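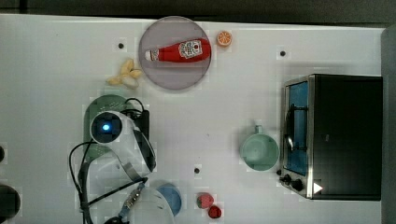
Table Layout and Stock Assistant (part-time)

Jundus, Drekach site
Reports to: Waltraud Brunner, stock and layouts
Hours: 12 per week, mornings, start time 8:30 a.m.
Start: May
Contract: fixed term, 5 months, extension possible

Purpose of the position

Jundus keeps a stock of 500 kitchen items at Drekach, made up of tableware, small appliances, food packaging and play food. Items are set out on white tabletops according to written layout sheets, then cleared, cleaned and returned to the shelves. The assistant carries out this work and keeps the stock record current.

A typical sheet calls for a toaster oven at one side of the table, a plate with a ketchup bottle lying across it, an orange slice next to the bottle, a colander, and several small food pieces placed separately. Other sheets cover breakfast, baking and dishwashing. There are 300 sheets in the current set.

Duties

Collect the items named on the sheet from the shelves and check them against the item numbers.
Place large items first. The toaster oven goes down before anything else and is not moved again until the table is cleared.
Place plates, bowls, mugs and colanders in the position and direction given. For oval items the sheet states which way the long axis runs.
Place small items last. Fruit pieces and nuts roll easily and should be set down one at a time.
Compare the finished table with the sheet, sign the sheet and note the time.
Clear the table, wipe it down and return each item to its own bin.
Report chipped, cracked, stained or missing items the same morning.

Layout sheets

Sheets are drawn as seen from above, with the front edge of the table at the bottom of the page. Large items are drawn to outline. Small items are shown as a letter and a number only. A bottle marked L lies on its side, and an arrow gives the direction of the cap. A bottle with no mark stands upright. "On", "across" and "against" have fixed meanings, which are listed on the back of every sheet. A slice that touches the rim of a plate is "against" the plate until the greater part of it rests on the plate.

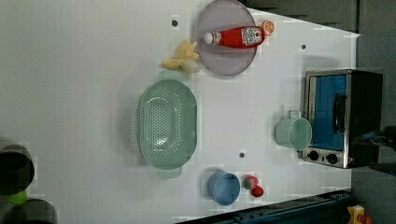 Some sheets leave part of the placement open. In these cases the assistant chooses the position within the area shown and draws it in by hand. Mugs may be set upright or on their sides on open sheets, but the handle direction must always be recorded. If two items have to touch, both numbers are written down.

Stock record

The record is kept in Bitar. Each item has a number, a shelf location, a color name and a condition grade. Color names come from a fixed list. Please do not add new ones - we already have too many greens. Training in Bitar takes one morning and is given at the site.

Requirements

Careful, steady manual work and good close vision, with or without glasses.
Reliable color vision. A short test is part of the interview.
Able to lift and carry a toaster oven from shelf to table.
Able to read simple plan drawings.
Basic computer skills.
Experience in stockroom work, store display, catering setup or theater props is useful but not required.

Working conditions

The work is done standing, with a stool available. The room is heated and has even overhead light. Closed shoes are required. Food and drinks stay in the break room, including during short pauses, so that they are not mixed up with stock. Lockers are provided. Parking is behind the Disum building, second entrance.

How to apply

Send a one-page resume and a few lines on any similar work you have done to Waltraud Brunner, Jundus, Drekach. Please state which mornings you cannot work. A photo is not needed.

Applicants who are invited will be asked to set one table from a sheet and enter it in the record. Allow 90 minutes for the visit. Travel costs are paid back on presentation of a ticket or receipt.

Questions about the duties can be put to Alois Lanz at the Drekach site, between 1 p.m. and 3 p.m. Questions about pay and contract go to Waltraud Brunner.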